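Ticket 151 - Murnden workshop - label printer dropping off network
Opened by: Imke Rieger
Status: open, waiting on Teuber

09:20 printer offline again, third time since April. Queue stuck at 20 jobs. Power light on, network light off. Restarted it, came back for 4 minutes then gone.

09:45 swapped the network cable for a new one. Same. Tried the other wall socket, same. Laptop works fine in both sockets so its not the wall.

10:10 rang Bestville, they say nothing changed their end. Printer had picked up a differnt address after each restart. Set it to a fixed one by hand, cleared the queue, test label fine.
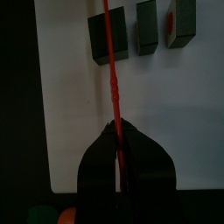 Attachment 1: red rod, held upright

11:30 still up. Sent 3 batches from the Jallov stock program, all printed. Last batch came out with the old address on the labels, so the template hasn't synced. Separate problem? Leaving it on this ticket for now.

13:05 offline again. Fixed address still there in the menu but can't reach it from any desk. Network card going, I think. Asked Teuber for a spare, no reply yet.

13:15 anyone needing labels today, use the one in the front office. Plain paper only, don't put the rolls in it.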